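Shop Tips: Living With a Two-Armed Robot
Kept by Florence Nguyen for the Otbridge shared workshop

Bahman Golestani and I have spent most of a winter building a pair of arms that can handle a cardboard box. We call the pair Kukanetti, and I call it other things on Sundays. These are the tips that survived. Add yours at the bottom, in pencil, so I can erase them.

1. Bolt it down before you name it
Clamps are fine for one arm. With two, each arm gives the table its own opinion about which way to walk. We bolted ours and have moved the table back 2 times since, down from every evening.

2. Cables get slack, then a bit more slack
Reach each arm as far as it will go, by hand, with the power off. Mark the cable there and add a palm's width. My first wrist cable was exactly long enough, and it came out of its socket at exactly full reach. Leave the loop on the outside of the elbow, where it can't get pinched.

3. Write down your zero positions
Tape them to the wall. Bahman kept ours in his head, and then he went to his sister's for a week in November.

4. Rough fingers beat strong fingers
Smooth plastic slides on cardboard. We turned up the squeeze to make up for it and crushed the afternoon's supply of boxes. Texture on the inside faces let us bring the squeeze back down. Brush the fingers off now and then, as cardboard dust gets into everything, including lunch.

5. Save your boxes
You'll want small ones, in more than one size, and you'll want spares. The Kowalchuk hardware counter gives theirs away if you ask before they flatten them. I logged 176 tries at picking one up before I stopped logging. Bahman says 175 and that one of them was me leaning on the table.

6. Hold an open box from both sides
An open box has no manners. The flaps swing into the fingers and the panels fold when you press on them. Bring the grippers in from left and right, keep the box low over the table, and check the wrist view as well as the one from above. A flap close to the wrist camera can block half of what you need to see.
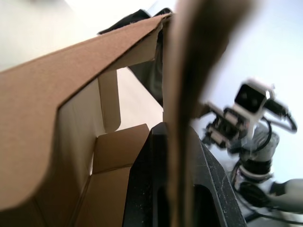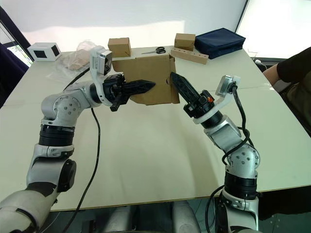 7. Keep one hand near the switch
Mine is a big mushroom button from the Miler surplus bin, and it lives where an elbow can find it. Practice hitting it while you're bored. You'll be quicker at it when you're scared.

8. Quit while the box is still a box
After nine at night every fix I make needs another fix. Park the arms low, cut the power, sweep up. Whoever borrowed the short hex key, I'd like it back by Sunday.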